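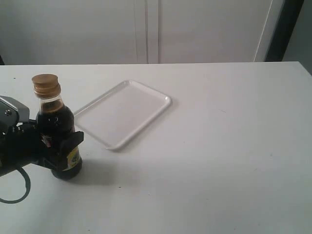 Small dark bottle with a ridged cap, on the white table.

January 2025, Thursday. Bindery notes, Wullmont ledgers.

Finished collating the second crate this morning. First crate was 1,501 leaves, second is 2,198, so 3,699 leaves in total, blanks included. The packing list from Wullmont gave no leaf count, only volumes, so from now on this is the figure we work from. I've pencilled it inside the lid of each crate.

Both crates are shipping-office ledgers, ruled by hand in red and blue, half calf over boards with cloth sides. The calf has gone powdery on most of the spines and comes off on your sleeves. Wear the grey aprons for this job and leave them at the door.

## Condition

The paper is better than the outsides suggest. It's a heavy laid stock, well sized, and it folds without cracking when I try a corner. Damage is mostly in the first and last gatherings, where the old sewing has let go and the leaves have worked forward and frayed. Volume C has had water at the tail at some time. There's a tide line up to the third ruled entry on every page and the blue ruling has bled a little below it. The red has held.

Tested the inks with a damp swab, one spot per volume, on a stroke that doesn't matter. The brown writing ink is stable. The blue ruling moves straight away. That rules out washing as far as I'm concerned, and Gladys Simiyu agreed when I showed her the swabs. We'll dry clean with the soft brush and then the vulcanized rubber sponge, working away from the gutter, and leave the tide line alone. Wullmont want ledgers their readers can turn the pages of. They haven't asked for white paper.

Somebody before us mended Volume B with pressure-sensitive tape. The carrier has dropped off in places and left the adhesive behind, yellow and hard. Where it's hard I've left it. Where it's still tacky it has started to grab the facing page and will have to come off. I did two with the heated spatula on low, lifting from the short end, and picked up the residue with a crepe eraser. Slow going. The spatula thermostat drifts upward if you leave it sitting in the stand, so check it on scrap before each strip.
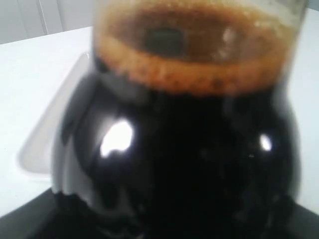 The tacky ones are all between the August and October entries, and after that whoever did the mending seems to have run out of tape or patience, as the tears are simply left open. Those are easy. They're long tears with a good bevel, and they'll close with paste and a strip of the lightest tissue on the verso only.

## Paste

Made wheat starch paste yesterday, one part starch to five parts water by volume. Soaked the starch for an hour first, then cooked it in the double boiler until it went translucent and started pulling away from the side of the pot. Stirred the whole time. Stood the pot in cold water and pushed the paste through the horsehair sieve twice.

First batch was no good. I rushed the cooking and it was still gritty after sieving, and it dried with a white bloom on the test tissue. Kept it for sticking down the paper labels on the offcut drawers.

Second batch was fine. Thinned to the thickness of cream for tissue repairs, left stiffer for the spine linings. It will keep until early next week in the cold cupboard. If it smells sour or goes watery, bin it and make more. Please don't top up the old pot with new paste, and please put the lid back on.

Test strips on a blank leaf from the back of Volume A:

- Lightest tissue, thin paste: dried flat, flexes well, nearly invisible from the recto.
- Medium tissue, thin paste: dried flat, a bit stiff across the tear. Good for the outer edges.
- Medium tissue, stiff paste: cockled. No.
- Remoistenable tissue from the Clovbridge roll: holds well and uses the least water. Keep this for anything that crosses the blue ruling.

I'd like to do all the repairs in Volume C with the remoistenable tissue. We have most of a roll left. Gladys is going to ask Clovbridge how long another one would take to get here.

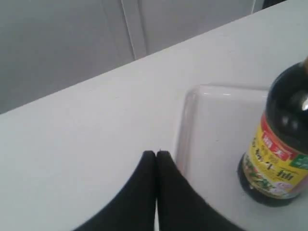 ## Sewing

The ledgers were sewn all along on vellum strips, which had been laced through and glued between split boards. The strips have gone hard but they aren't brittle. I had planned to replace them with linen tape. Having had Volume A apart, I now think we can keep the original strips in A and D and use new ones only in B and C.

Thread: 18/3 is too fine for paper this heavy. The sections sank into each other and the spine had hardly any swell, so the shoulder wouldn't form. Took out what I'd sewn (four sections, not a great loss) and started again with 12/3, waxed. Much better. Kettle stitches go in the original holes wherever the fold is sound. Where the fold is torn, guard it first with medium tissue, let it dry under weight overnight, and pierce from the inside.

The sewing frame has a wobble on the left upright. I packed the thread of the screw with a twist of waxed tape and it's usable, but it needs a proper fix before we start on B, which is the thick one.

Tension is the thing to watch. Volume A is now sewn up to the middle and I can see where I stopped for lunch, as the sections after that are tighter. It will even out when the spine is lined, so I'm leaving it.

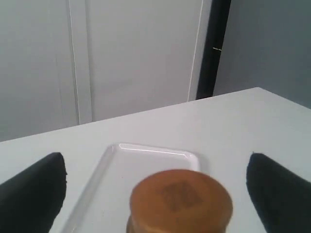
Notebook 12, p. 183

## Covering

Leather sample came from Aguiar. Calf, undyed, pared thinner than I asked for at the edges and about right in the middle. I wet a piece and worked it over a dummy spine with the bone folder. It takes a turn-in nicely and doesn't stretch out of shape, but it marks if you so much as look at it with a fingernail. Cover the bench with clean felt before working on it.

Dye trials on offcuts. The old leather is a reddish tan with darker patches where hands have been. I matched the paler parts. There's no point trying to match the wear.

- One coat, diluted: too yellow.
- Two coats, diluted, dried between: closest so far.
- One coat, full strength: went on streaky and far too red.

Try two coats plus a thin wash of the brown tomorrow and look at it by the window as well as under the lamp. Under the lamp everything looks like a match.

For the sides, most of the old cloth can go back on. It lifts if you slide the thin spatula in dry, from the fore edge. On Volume D the cloth has rotted along the joint and will need a strip of new cloth let in underneath. Dreltura have a plain bookcloth in dark green that is near enough once it's been rubbed down. I've asked for a cutting.

The spine labels are still legible apart from the one on B. I'm lifting all of them before anything else happens to the spines and keeping each in a folded card with the volume letter on it. They're in the top plan drawer, left side. Don't stack anything on them.

## To do

1. Fix the upright on the sewing frame.
2. Finish sewing A, then knock out the old glue shoulder on D.
3. Gladys to carry on with tape removal in B. Spatula on low, scrap test first.
4. Cut blotters for the press. We're down to the ones with paste on them.
5. Write to Wullmont with the leaf count and ask whether they want the loose receipts from Volume C tipped back in or boxed separately. They were pinned, and the pins have rusted through the paper, so I won't be pinning them again whatever they decide.
6. Boards for B: laminate two thicknesses of millboard, grain running head to tail, and leave under weight over the weekend.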